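From: Dymphna Kavanagh
To: Members' list
Date: 14 Jun 2020
Subject: Re: Slogan contest, question on eligibility and the last line

> Dear all,
>
> I have seen the notice for the Saltero jingle contest and would like to
> enter, but two points are unclear to me. The leaflet says one entry per
> household. My sister and I share an address but have separate kitchens
> and separate mailboxes. Does that make us one household or two?
>
> Also, must the last line rhyme with the first, or only with the third?
> The printed verse on the can seems to do both. I would not want to be
> thrown out on a technicality, as happened to me with the Pinheiro
> biscuit contest.
>
> With thanks,
> A member in Tasthorpe

Dear Members,

The message quoted above reached the list last week, and several others have written privately with similar questions. I am replying to everyone so that the same answer is available to all.

On the first point, the rules define a household as all persons receiving mail at one street address. Separate mailboxes do not alter this. The member and her sister may therefore submit one entry between them, and both names may be written on the form. Should that entry win, the prize will be paid to the name written first.

On the second point, the last line must rhyme with the third. A rhyme with the first line is permitted but carries no extra credit with the judges. The verse on the can was written before the present rules were adopted and should not be taken as a model. 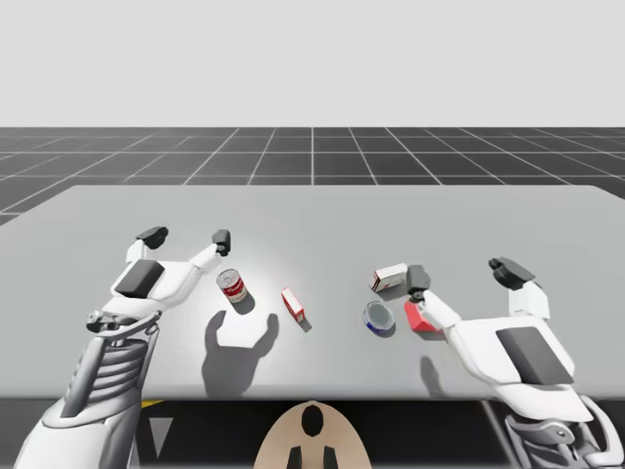

Dymphna Kavanagh

Members have also asked how entries are judged. Each verse is typed onto a plain card without the writer's name and given a number. The cards are then read by 4 judges, working separately. At the last contest, for Rarkum coffee, the judges received 2,471 entries, and 9 of these went forward to the final reading. Entries that used the product name more than once were set aside at the first stage, and I would ask members to note that this rule has been kept.

A few practical matters. The completed line may not run to more than 9 words, and a hyphenated word counts as one. Entries must be written in ink or typed. A label or a clear copy of a label is required with each entry — the whole label, including the panel that lists the ingredients. Last year a number of good verses were refused for want of that panel.

The closing date falls in July and is printed on the back of the entry form. It refers to the date of receipt. Members who mail their entries from Tasthorpe should allow extra time, as the afternoon collection there has been suspended.

I am not able to comment on draft verses, either on this list or in private correspondence. Members are free to exchange drafts with one another, but a verse that has appeared on the list will be treated as published and cannot be entered.

The question regarding the Pinheiro contest should be addressed to that firm. We had no part in the judging and hold no copies of the entries.

Yours sincerely,

Dymphna Kavanagh
Contest Secretary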